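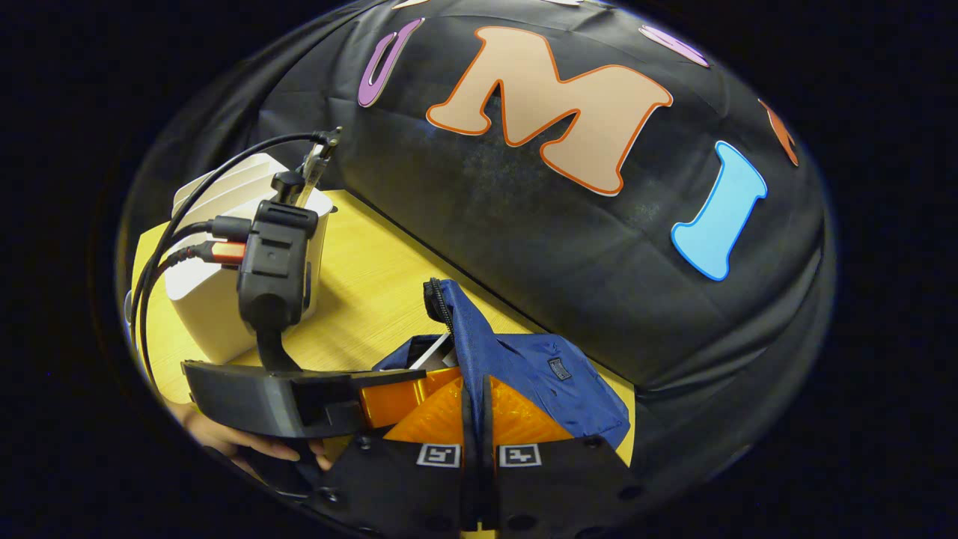
Jackets, jumpers and the rest of the floordrobe

Posted 30 July 2023

I wasn't going to write about folding again, because the last time I did I got a very long email from a reader in Ekidside who has strong feelings about socks. But so many of you asked about coats and jackets (the light ones, the sort you want in the morning and carry about all afternoon) that I gave in. So it's jackets, mostly, with a bit about jumpers at the end and a word on tables and bins, which matter more than you'd think.

First of all, get yourself a proper surface. I folded on the bed for years and wondered why everything came out looking like a samosa. A bed gives way under your hands and you can't press a crease flat on it. A table is miles better, and a plain wooden one is lovely as long as it's been wiped down and dried. Run your palm over it before you start, to check for crumbs and jam. Navy shows up every single thing, and I say that as the owner of far too much navy.

Now then, jackets. I used to hang all of ours, and if you've got the rail space, carry on! We haven't. Our hall in Plostthorpe is barely wider than the front door, and when the pegs are full you have to go in sideways. So anything that isn't being worn that week gets folded.

Do up the zip or the buttons first. I skip this when I'm in a hurry and regret it every time, as the two fronts slide off in different directions the moment you lift it. Empty the pockets as well. I found a 20 pence piece, a conker and half a rice cake in one pocket in March, and the rice cake had been through the wash.

Lay it face down and smooth it from the collar to the hem with the flat of your hand. Bring one side in towards the middle, then fold that sleeve straight back down so it lies along the body. Same on the other side. You should have a long strip with no sleeve poking out. Then fold up from the hem, in half for a drawer or in thirds for a bin. If it has a hood, lay that down over the back before you start on the hem, or you'll get a great lump in the middle and the whole pile leans.

Padded ones are a nuisance. I kneel on mine (gently) to get the air out, then roll from the bottom and tuck the roll into the hood. Don't leave a down jacket squashed like that for months, though. Mine took ages to plump up again and it has never quite forgiven me.

About those bins. I like a white plastic one with straight sides, something you can wipe out in ten seconds. Wicker looks gorgeous in other people's houses and in mine it snags every cuff it meets. Measure your shelf before you buy anything. I didn't, and came home with four from Tsakiris that were a finger's width too deep, so the cupboard door wouldn't shut and I had to take them all back on the bus. The ones I've got now are 30 cm across, and a jacket folded in thirds drops in nicely, standing on its edge like a book. Standing things up is the best change I've made in that cupboard. You can see what you've got, and you can pull one out without the others coming with it.

Don't pack them tight, by the way. If you have to push with both hands, take one out.

My neighbour Chrysoula Politis does hers differently and I should give her a fair hearing. She turns every jacket inside out before she folds it, so the lining takes the dust and the outside stays clean. I tried it for a fortnight. It does work, particularly with dark colours, but I got fed up with turning the sleeves back the right way at ten to eight in the morning with a child shouting about PE kit. If your mornings are calmer than mine, give it a go.

Children and folding! Mine will do it if I make it a table job with a bit of a show to it. We've got a box of big cut-out letters, great bold colourful ones, and we put the letter for whoever's pile it is at the top of the table. They fold underneath it, badly, and I leave it alone. I did refold everything once after bedtime and was caught, and there was a strike that lasted until the holidays. If you want to make your own letters, draw a thick outline in a darker shade of the same colour, as it makes them much easier to read from across the room. Felt is kinder than card if they're going to be handled a lot.

A quick one on getting fluff off dark cloth, as it always comes up. A slightly damp rubber glove, stroked in one direction, beats every gadget I've bought. I paid £8.70 for a Cutemard roller and the sheets tore off in little strips. The glove was already under the sink. For dried mud, let it go completely dry and brush it off outside, then sponge what's left with cool water. Rubbing at it wet just drives it in.

Jumpers, briefly. Same fold as the jackets, but lay the sleeves straight down instead of across, and never hang them unless you want shoulders like a coat hanger. Chunky ones go at the bottom. I put a bit of cedar in with the wool ones and give it a rub with sandpaper when the smell goes.

And do the washing basket before the cupboard. If you sort the cupboard first, you'll fill it all nicely and then find nine more things on the airer with nowhere to go. I did exactly that yesterday, so there's a cardigan on the back of this chair as I type.

Next time it's the airing cupboard, and sheets. Send me your fitted sheet methods, please, as mine is still to roll it into a ball and shut the door quickly.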